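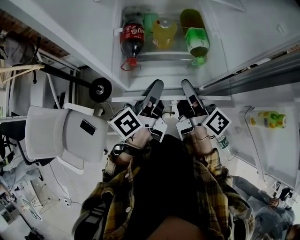
November 6, 2025

Cold storage stability, Numden starch paste, batch 8

Pulled the second set of jars at 2,640 hours. Storage at 4 C throughout, lids taped, no preservative. Controls from the same cook were kept at room temperature and discarded in May after mold showed on the surface.

Viscosity is up against the first pull. Spindle 2, same speed, same cup. The reading drifted down for the first minute and then held, so I logged the held value. Clear liquid on top of the Kaewkla jars, none on the Girby jars. Stirred it back in before measuring, as in the protocol, but I doubt it all went back. Next time weigh the liquid first.

pH unchanged within the error of the meter. Meter calibrated this morning, slope fine, electrode slow to settle in the thicker samples.

Peel strips on kraft paper: Girby tore fiber along the full length. Kaewkla let go cleanly at one end on two strips. Could be uneven brushing. Repeat with the drawdown bar before reading anything into it.

Nuanchan Saengthong asked whether the lid tape affects water loss. Jar weights say no for Girby. The Kaewkla starting weights were written down without lids, so no comparison is possible there. My error.

The Jorkedton logger skipped part of the record in the middle of the run. Readings on both sides of the gap agree. Left it as a gap in the spreadsheet, not interpolated.

To do:
Drawdown strips, both pastes
New electrode fill solution
Tare all lids and write the weights on them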